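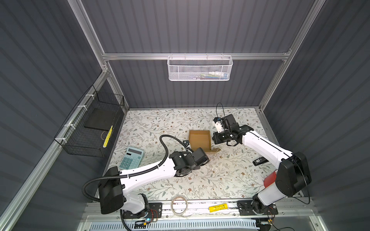 Cell 2, both arms at the open box, calculator on the left side of the table.

Ticket 197 — Right arm stops during box packing
Opened: Tuesday, August 4, 2026
Reported by: Asnakech Berhe
Assigned to: Natália Krajčí, Dingate Support

The right arm entered protective stop on cycle 99 of 100. The Planer log records a joint 3 following error. The left arm held position.

Action: Power was removed before entry to the cell. Joint 3 was re-homed and 10 cycles were run at reduced speed — no fault recorded.

Status: Open, pending log review by Jaltis.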